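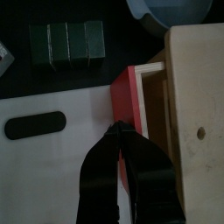 Ticket 1499: Gripper stops short of red panel, false contact on approach

Product: Gronik arm controller
Site: Brirnstead, bench 3
Opened by: Elsa Dahlgren
Assigned to: Kjell Vik
Opened: 2020-05-30
Priority: Normal
Status: Closed, one follow-up item

Problem as reported

The arm runs the panel task on the wooden fixture. It comes in over the red panel with the fingers closed and should go on to make light contact before the pull. On bench 3 it gets to the lower edge of the panel and stops. The controller logs "contact confirmed" and starts the pull with nothing held. The arm then backs away, the panel stays where it was, and the run is marked as a success.

The last part is why I opened a ticket. A failed pull I can live with, but these runs are going into the results folder as good ones.

The green blocks and the blue bowl are for the sorting task and are not used in this one. I left them in place so the bench matches the earlier runs.

Steps to reproduce

1. Home the arm.
2. Load the panel task from the Plellum task list.
3. Start at normal speed.
4. Watch the fingertips at the red panel. Contact is reported before they touch.

Log extract

approach start
approach slow zone entered
contact confirmed, source: motor current
pull start
pull end
result: success

Comment, Kjell Vik

Thanks. Please run it again at slow speed and tell me if the false contact goes away. Also check that the cable at the wrist isn't pulling tight when the arm leans out over the fixture. Keep your hands out of the fixture while the task is loaded. If the controller thinks it has contact it will start the pull right away.

Comment, Elsa Dahlgren

Slow speed: no false contact in 8 runs. Normal speed: false contact on 3 out of 8. The cable has slack at full reach. I can move it by hand with the arm powered down and it doesn't catch on anything.

I also swapped the fingers for the spare set. No change, so I put the old ones back.

Comment, Kjell Vik

Then I don't think it's mechanical. The contact check looks at motor current, and the current jumps when the arm brakes into the slow zone. There is a setting that tells the controller to ignore current for a short time after braking. It should be 1000 ms. Can you read me the value on bench 3? It's under Motion, Contact, Blanking.

Comment, Elsa Dahlgren

It says 0.

Comment, Kjell Vik

That's the fault. The last update resets the value if the bench profile was saved under the old format. Lindholm has the same update but their profiles were made new in May, so they didn't see it.

Fix

1. Stop the task and home the arm.
2. Set Blanking to 1000 ms.
3. Save the bench profile under a new name. Saving over the old one does not keep the value.
4. Restart the controller and read the setting again.
5. Run the panel task at normal speed with the emergency stop in reach.

Comment, Elsa Dahlgren

Done. The value held after restart. No false contact in 8 runs at normal speed, and the panel pulled out each time. I moved the bad runs out of the results folder and noted this ticket number in the bench log.

Follow-up

The success result should depend on finger position at the end of the pull as well as the contact flag. Passed to the Gronik controller team as a separate request. Assigned to Kjell Vik.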